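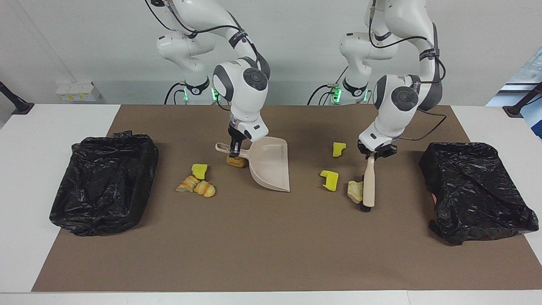 4. Cleaning and Care of the Table Mat

This section covers everyday cleaning, stain removal, drying and storage of the Flitlow table mat. Read section 3 (Unrolling and Trimming) first if the mat is new. A new mat has to lie flat for a full day before it is washed for the first time.

4.1 What you need

- A dustpan and a hand brush with soft bristles
- Two clean sponges, without a scouring side
- A bucket of lukewarm water
- Mild dish soap
- A dry cotton towel
- The cardboard core the mat was shipped on (for storage only)

Do not use steel wool, melamine pads or any brush you would use on a grill. The top coat is thin and scratches do not come out.

4.2 Daily cleaning

1. Take everything off the mat, including trivets and the weights at the corners.

2. Sweep dry crumbs toward you with the hand brush. Work from the far edge to the near edge in straight strokes. Brushing in circles pushes fine crumbs into the grain.

3. Set the lip of the dustpan flat on the mat and sweep the crumbs in. Tip the pan back before you lift it.

4. Pick up soft food by hand or with a plastic scraper. Do not brush it.

5. Dampen a sponge and squeeze it until it stops dripping. Wipe the whole mat once.

6. Dry with the towel.

Note: If the mat has been trimmed, wipe toward the cut edge and never away from it. A cut edge that has not been sealed can lift. See 3.5 for edge sealing.

Note: Sponges wear out faster than people expect. When yours starts leaving bits behind, throw it out and shake or brush the mat before you go on.

4.3 Weekly wash

1. Do steps 1 through 4 of the daily cleaning.

2. Put two teaspoons of dish soap in the bucket and stir.

3. Wash the top side in sections, using the first sponge. Let the soap sit for 60 seconds on each section.

4. Rinse the section with the second sponge and plain water. Change the water when it turns cloudy.

5. Lift one end of the mat and check underneath. Water that gets under the mat can mark a lacquered table in one night.

6. Wipe the underside with a damp sponge. The underside has no top coat, so keep soap off it.

7. Dry both sides with the towel, then prop the mat up or hang it over a rail for an hour.

CAUTION: Do not put the mat in a dishwasher, a washing machine or a tumble dryer. The layers will separate and the warranty does not cover this.

CAUTION: The mat is heat resistant to 108 degrees Fahrenheit when wet. A dry mat can take more, but pans straight from the stove always need a trivet.

4.4 Stains

Treat stains the same day if you can. Test any cleaner on the underside corner next to the product label before using it on top.

Coffee and tea: Dish soap and lukewarm water, ten minutes under a damp cloth. Repeat once.

Tomato, curry, turmeric: Make a paste of baking soda and water. Spread it thin, leave it to dry, and wipe off. A faint yellow mark may remain. It fades in daylight over several weeks.

Oil and butter: Press with a paper towel first. Then cover with corn starch and leave overnight. Brush off in the morning and wash as in 4.3.

Candle wax: Let it harden, then lift it with a plastic scraper. Do not iron it out.

Ballpoint ink: Rubbing alcohol on a cotton swab, dabbed and not rubbed. Stop when color from the mat shows on the swab.

Red wine: Blot, rinse, blot again. Old wine stains on the lighter mats are usually permanent.

4.5 Curled corners

Corners curl when one side of the mat dries before the other.

1. Wipe the underside of the corner with a damp sponge.

2. Turn the corner down and lay the towel over it.

3. Put a heavy book on the towel and leave it overnight.

If the corner comes up again within a week, the mat is probably lying near a heater or in direct sun. Move the table or rotate the mat end for end.

4.6 Storage

1. Wash and dry the mat as in 4.3. It must be fully dry - a damp mat rolled tight will grow mildew.

2. Roll it around the cardboard core with the top side facing out.

3. Tie it loosely with cotton tape in two places. Rubber bands leave dents.

4. Lay the roll on its side. Do not stand it on end and do not put anything on top of it.

A stored mat needs to be unrolled every 60 days and left flat overnight. If you kept the box, the roll fits back in it diagonally.

4.7 Refreshing the top coat

When water no longer beads on the surface, the top coat is worn. Order the Fimell refresh kit, part number 3256. One bottle does two coats on the standard size and one on the large.

1. Wash the mat and let it dry flat overnight.

2. Open a window.

3. Pour a thin line of top coat along the short edge and spread it with the pad in the kit, always in the same direction.

4. Leave it for four hours. Keep pets off the table.

5. Apply the second coat across the first, and leave the mat for a full day before use.

CAUTION: Do not apply the top coat to the underside. It will stick to the table.

Section updated 01/02/2022. Changes from the last edition: step 5 added to 4.3, new part number in 4.7.

Continue to section 5, Replacing the Corner Weights.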